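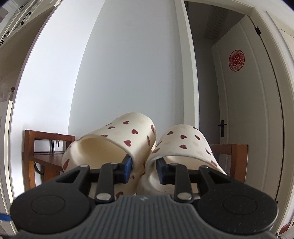 A hand-held gripper grips a pair of heart-print sandals.

How do you teach a robot to tidy up shoes? You show it! At the Rallis lab, Anas Rizk and his team wanted a robot that could put sandals away, but writing out every tiny move on a computer takes forever. So they tried a different way, called learning from demonstration.

A person holds a tool with two fingers, just like the ones on the robot, and does the job by hand. Squeeze, lift, carry, let go! A camera on the tool records what the fingers "see" the whole time. Then a computer program studies the recordings and looks for patterns. Where do the fingers go when a strap is tilted? When do they close?

The team began with 13 recordings, and their robot (its name is Kornach) mostly bumped into things. With 50 recordings it got much better. Out of 39 tries with sandals it had never met before, it put 36 in the right spot!

What about the other three? Kornach grabbed only one sandal and left its partner behind. Anas wants to record more pairs next, with the shoes leaning in all sorts of funny ways.

Try it at home: pick up two slippers at once using only your thumb and one finger. Where did you pinch?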